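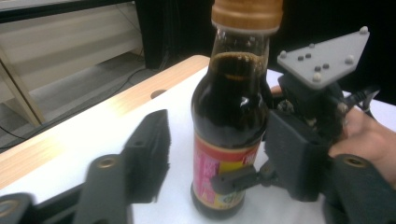

Clubs > Robotics > Mailing list > Archive

Home | Projects | Parts room | List archive | Join

We use cookies to remember your login. Accept | Settings

Subject: Re: bottle task, two hand grippers, what to practice

Hello all,

I answer to the message from the Trnka group, which I quote here with the signature removed.

> Hello Hunudcombe club,
> we are 4 students and we want to enter the
> bottle task in the Tultora student meet. We
> have built our first pair of hand grippers, but
> our recordings are not good. The bottle turns
> when the second finger touches it, and sometimes
> we push it away from the other person. Do you
> practice with an empty bottle or a full one?
> Also, how many recordings did you make before
> you started the training?

Thank you for writing. We had the same trouble in our first month, so I will tell you what we do now, and the others can correct me.

We practice with full glass bottles. An empty plastic one is too light and it teaches your hand a wrong habit. Our usual one has a dark sauce in it, and it is tall, with a long neck. If you press high on such a bottle it wants to tip, so we agreed that the side finger must touch on the label, in the lower half, and never on the neck. 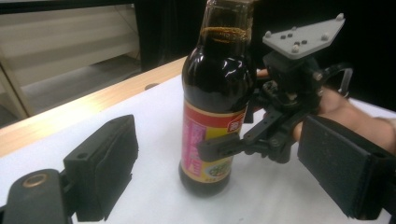

Does the second person need to close the gripper on the bottle too? Only in the last part of the task, when the bottle is handed over; before that, one finger against the side is enough.

About the turning: in our case the reason was the angle. When the finger comes from the front it pushes past the center and the bottle rotates. Please try to come from the side, slowly, and stop when you feel contact. Then the first person closes. We say "touch" and "close" aloud, which feels a little silly, but it helped us more than the new finger pads did.

About the number: we made 40 recordings and kept 33. The other 7 we threw away, mostly because one of us moved before the word was said. I would not start the training with fewer than that, but I have only our own experience and I may be wrong.

Two small things more. Please check the screws in the linkage before each session. Ours become loose after an afternoon of work, and then the two fingers do not close evenly -- you will see it in the data only much later. And write down who held which side. We forgot this in the beginning, and afterwards we could not explain why the left-handed recordings looked so different.

The Orkow school has asked for our drawings of the finger, and I will put them in the shared folder before the end of August. You are welcome to use them also. The hole for the pad is a little too tight in the present version, so use a file on it, or wait for the next one.

If you can send us one of your bad recordings, we will look at it together at our next meeting. A bad one is more useful to us than a good one.

With friendly greetings,
the bottle task team, Hunudcombe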